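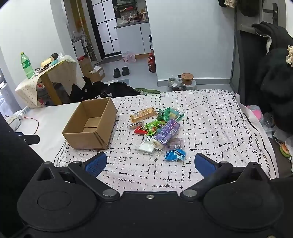 Week one with the Velteo hand unit and I have opinions. I bought the Skinow bundle (gripper, charger, 26 pages of manual, most of it warnings) because I wanted to record demos for my own little arm at home and $800 was what I could explain to my household. So far the work consists of putting snacks in a cardboard box, on a bed, like a very slow grocery bagger. The blue textured pads are the best part of the kit. Wafers in the clear package: fine. The long purple package: picks up great if you come at it from the middle, swings like a gate if you don't. The crinkled blue packet is my enemy. Anyone else running this thing? Mostly I want to know if the softer pads are worth ordering.
- dashmark

gridlock_pete wrote:
Had mine since August. Softer pads are a waste of money, they pick up lint and then they grip like a sock. Stay with the blue ones and close slower. Also, do it on a table. A mattress gives when you push down and your demos will teach the arm that the whole world is squishy.

dashmark wrote:
The arm's world IS squishy, it's going to live in my room. But noted.

Sofia Leitão wrote:
Disagree with Pete on both counts. I run the soft pads for chip bags and they beat the blue ones easily, you just have to wipe them. And I'd keep some bed sessions in the mix. Mine trained only on a desk and the first time it met a blanket it behaved like a cat on ice.

gridlock_pete wrote:
"Just have to wipe them." Every ten minutes, Sofia. I have a job.

torque_wench wrote:
Can we talk about the price? A Predard does the same thing for less and the finger arms don't develop a wobble at the hinge. My Velteo had to go back 2 times for that. Support was polite. Support was also in no hurry.

dashmark wrote:
No wobble yet on mine. Is it the screws at the inner hinge points? I gave those a quarter turn on Thursday out of pure nerves.

torque_wench wrote:
Those are the ones. Don't crank them or the fingers close like a rusty gate. Ask me how I know.

Sérgio Cunha wrote:
I tried a Predard for a month and sold it. Lighter, yes, but the trigger made my thumb go numb. Chettiar sells a replacement grip for it, so now you're paying Velteo money for a Predard with somebody else's handle.

torque_wench wrote:
Still cheaper. Barely. Fine.

dashmark wrote:
Ordering one set of soft pads. Pete, if they turn into socks you may say so here.

gridlock_pete wrote:
Typing it up now to save time.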